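Revised 2024-03-08 by Ye-ji Ryu. Replaces the sheet packed with units sold before September.

## 3. Setting up the Telov room monitor

This section covers first use, pairing with a phone, fixing the monitor in place and setting the alerts. The Telov reads temperature and humidity. If you bought the Trarkitik base station as well, finish this section first and then go to section 4.

### 3.1 Before you start

You will need:

- the monitor and its wall plate
- the batteries supplied
- a phone with Bluetooth switched on and the Clirer app installed
- a pencil and a damp cloth

**Note:** The monitor does not need an internet connection. Readings are kept on the unit and copied to the phone whenever the app is open and in range.

### 3.2 Fitting the batteries

1. Slide the back cover down and lift it off.
2. Pull out the paper strip and throw it away.
3. Fit the batteries, matching the plus and minus signs inside the case.
4. Put the cover back and push up until it clicks.
5. Wait for the screen to show two dashes. The first reading replaces them.

If the screen stays blank, take the batteries out, hold the front button down for 10 seconds and fit them again.

**Caution:** Do not mix old and new batteries. Do not use rechargeable ones - the low battery warning will be wrong.

### 3.3 Pairing with a phone

1. Open Clirer and tap **Add monitor**.
2. Hold the front button until the small light blinks.
3. Put the phone down close to the monitor and leave it there until it buzzes. It can lie either way up.
4. Pick up the phone and check that the code in the app matches the code on the monitor's screen.
5. Tap **Accept** and give the monitor a name. The name of the room works best if you plan to add more.

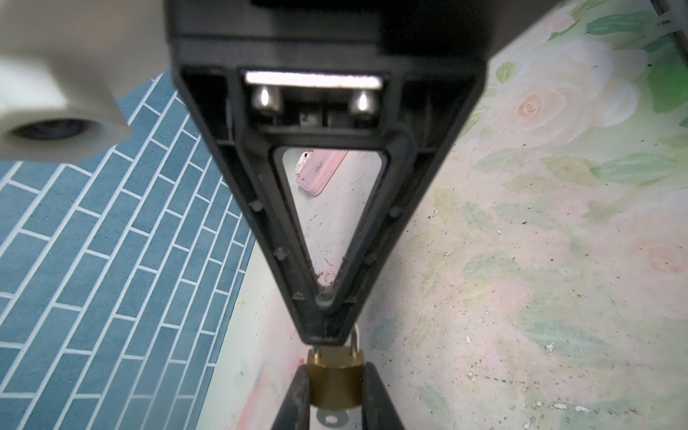

*Phone lying face-down, with the camera lens at one corner.*

If the codes do not match, tap **Cancel** and start again from step 1. In a block of flats the app may find a neighbour's monitor first.

A second phone can be added in the same way. Both phones will see the same readings, but only the first can change the alerts. To hand over to another phone, go to **Monitor > Owner** and choose the new one from the list.

### 3.4 Choosing a place

The monitor should be at chest height, on an inside wall, with free air on all sides. Keep it away from:

- radiators, cookers and kettles
- direct sun
- outside doors and opening windows
- the back of a shelf, or behind curtains

In a bathroom, fix it on the wall furthest from the shower. It will stand up to steam but not to splashing.
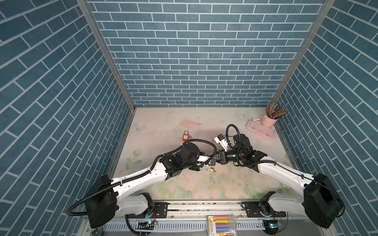 Once you have picked a spot, stand the monitor there on a stool or a stack of books for 24 hours before you fix anything to the wall. Open the app at the end and look at the graph. A slow rise and fall is normal. Sharp peaks usually mean there is a heat source or a draught nearby, and you should try another spot.

### 3.5 Fixing the wall plate

1. Wipe the wall with the damp cloth and let it dry fully.
2. Hold the plate against the wall with the arrow pointing up and mark the top corners in pencil.
3. Peel the backing off the sticky pads.
4. Line the plate up with your marks and press firmly all over.
5. Leave it for an hour, then hang the monitor on the plate and slide it down until it stops.

**Note:** The pads hold well on gloss paint, tile and glass. On fresh paint or loose wallpaper use the screws instead. Check for pipes and cables before drilling.

To take the monitor off, push it up and pull it towards you. Don't pull straight out, as this can bring the plate away with it.

### 3.6 Setting the alerts

1. In the app, tap the monitor's name, then **Alerts**.
2. Drag the upper and lower marks for humidity.
3. Do the same for temperature, or switch it off if you don't need it.
4. Set the delay. The factory setting is 10 minutes, so a short burst of steam will not set it off.
5. Tap **Save** and wait for the tick.

The light on the monitor blinks when an alert is active, even if no phone is in range. Press the front button once to quieten it.

### 3.7 Stored readings

The monitor holds 3000 readings. When it is full, the oldest are written over. Open the app now and then to copy them across - changing the batteries does not wipe the memory, but a full reset does.

To reset, hold the front button and slide off the back cover at the same time. Keep holding until the screen goes blank. You will then need to pair again from 3.3.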